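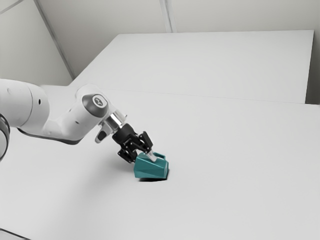
A white robot arm and a teal mug lying on its side.

WHAT DOES AN AMBASSADOR DO ALL DAY?
Kids' Corner explainer, by Vivek Sachdeva

Quick question. Who speaks for your country when your prime minister is asleep on the other side of the world?

An ambassador! Or a high commissioner, which is the same job with a different name (more on that in a sec).

So what is one?

An ambassador is a person sent by one country to live in another country. Their job is to talk for the people back home. Also to listen. Lots and lots of listening. Then they write down what they heard and send it home.

Let's make up two countries so it's easier. Wivumau is an island. Lots of fish, lots of rain. Danari is big and dry and grows wheat. Wivumau wants wheat. Danari likes fish for tea. They should talk, right? But the two prime ministers are busy and live 934 kilometres apart. So each one sends an ambassador. Now there is always someone close by to talk to.

The first day

You can't just turn up with a suitcase and start. First the other country has to say yes, we are happy to have this person. Then the new ambassador brings a special letter from home. It says, more or less, "This is our person, please believe what they say for us." The letter has a long name: letter of credence. Credence is an old word for belief.

The letter gets handed to the head of state. That could be a king, a queen, a president or a governor-general. There's often a ceremony. Good shoes. Hand shakes. Maybe a band, maybe not.

Embassy or high commission?

The office where an ambassador works is called an embassy. The house where they live is usually called the residence. Sometimes same building, sometimes across town.

Some countries belong to a club called the Commonwealth. Australia is in it, so is Canada, so is India. When one Commonwealth country sends somebody to another, that person is called a high commissioner and the office is a high commission. Same sort of work. Different sign on the gate.

And a consulate? A smaller office, often in another city. Lots of passport stuff happens there.

A day at the Danari embassy

OK, back to our made-up countries. Monday, 8 o'clock. The ambassador reads the local news. All of it, even the bit about the mayor's goat.

9.30. Meeting about wheat. How much, what price, which port. 203 bags have gone missing. Everyone is polite about it.

11.00. A courtesy call! This is a short, friendly visit to say hello to a minister or a mayor. Tea, a biscuit, a chat. It sounds like nothing much but it's alot easier to sort out a problem later with someone you have already met.

1.00. Lunch with the farm people. More wheat.

2.30. A tourist from Danari has lost her passport at the beach. The embassy helps her get a new one so she can fly home.

4.00. School visit. Somebody asks if the ambassador has a sword. (No.)

7.00. Dinner with speeches. Long ones. In December there are parties nearly every night and everybody's feet get sore.

Do they ever argue?

Yep. Say Wivumau's boats go fishing where Danari says they shouldn't. Danari's government is cross. It might "summon" the ambassador, meaning come to our office please, right now, we need a word. The ambassador goes, listens, and passes the message home. No yelling, or not much.

If things get really bad a country can call its own ambassador home for a while. It can also tell the other country's ambassador to leave. Both are big deals. They get in the news.

Can the police walk into an embassy?

Not without permission. Nearly every country has signed an agreement about this, made in Vienna in 1961. People sometimes say an embassy is a little piece of the other country. Not quite true! The land still belongs to the country it's in. But the police have to ask before they come inside.

Tricky words

Diplomat: anyone whose job is to deal with other countries for their own. Ambassadors are the top ones.
Treaty: a written promise between countries.
Host country: the country the embassy is in.
Attaché: an embassy worker with a special subject, like farming or the army. Say it "a-TASH-ay".

Have a go

Split your class into two countries. We used Gebreyes and Tenness but pick your own names. Gebreyes has 622 sheep and no boats. Tenness has about 200 boats and no wool. Choose an ambassador for each side. Give them ten minutes to make a deal, write it on one page and get both ambasadors to sign at the bottom.

Then swap sides and try it again.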